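Getsemaní Esquivel joined the Bultmont College Archives in July to complete the catalog of the Madska Literary Society, a student club whose minute books, programs and handmade annuals had been stored in the library basement for decades. The collection holds 2,742 items.

"The minute books came first," Esquivel said. "They give us names and meeting places, and they tell us who paid dues and who was behind."

The annuals required more time. Each was written out by a student secretary and sewn by hand, and several have lost their covers. Esquivel matched the handwriting against signed letters in the college's Mendoza family papers and has identified the secretary for all but two of the volumes.

"One secretary changed her capital letters halfway through the year," she said. "I had her down as two people until I found a letter she wrote home that spring - both styles are in it."

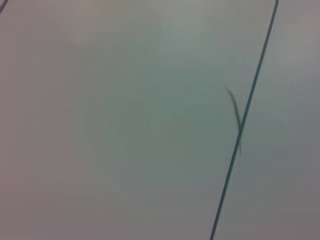

2 min read

The catalog follows the Brindine subject list, which the library adopted for its student records. Esquivel added terms for debates, dues and recitations, and she recommends that the music club files be revised to match.

Readers may request up to five folders at a time in the reading room. The annuals are available by appointment, and box 185, which contains loose programs, remains closed while its folders are replaced.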